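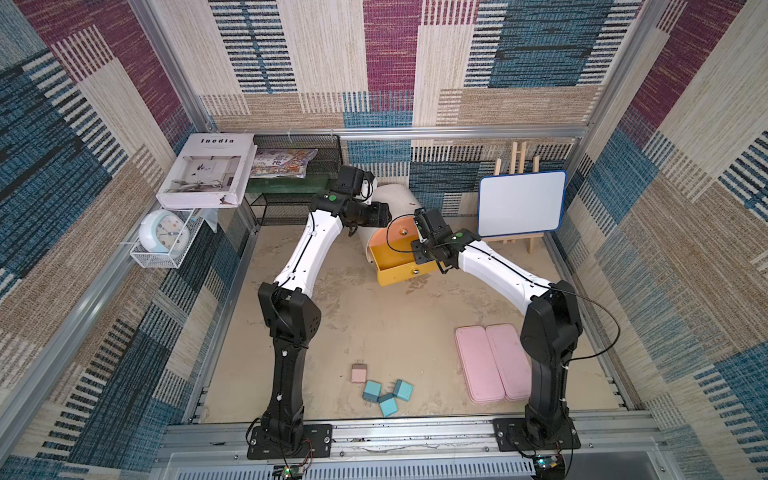

7/17/23

Rain most of the day so I stayed in and finished the Flikamberg cartridge. It took just over 4 hours from the last save, with a break for lunch. I started it back in April and put it down when I got stuck at the second lighthouse.

The trick at the lighthouse was to hold the light gun button while the shutters close and let go when the bell sounds. The manual has a page on this but the diagram is printed upside down in my copy. After that the rest of the level is the same birds and barrels as before, only faster. Final score 1,319, which is poor. The table on the back of the box goes a lot higher.

I played with the grey gun that came in the bundle. The trigger sticks a bit on the way back. I took the four screws out after tea and cleaned the spring with a cotton bud and put a very small amount of silicone grease on it. Better now. The sensor lens has a scratch near the rim but it still picks up the corners of the screen if I sit on the low stool and not the couch. The old tube TV is the only one it works with, so that stays in the spare room for another year.

Rowlands had the second gun listed again, the orange one, no box, for 120 dollars plus postage. Too much. I paid less than that for the console and both controllers. I put it on the watch list and will look again when the listing runs out. Lernwood sometimes has them in the cabinet by the door but the last one I saw there had the plug cut off.

Tried 2 player mode on Hetow in the evening, using one gun and one controller. It lets you do it but the controller cursor is slow and the targets are gone before it gets across the screen. The colour is also off on that cartridge, all the greens come up brown until it has been running a while. Contacts probably need a clean. I have run out of isopropyl so that is on the shopping list, along with bin bags and milk.

Moved the finished cartridges to the bottom shelf and wrote the Flikamberg score in the notebook. Next is either the Hetow sequel or going back for the bonus stages I skipped. Bed at half past ten, still raining.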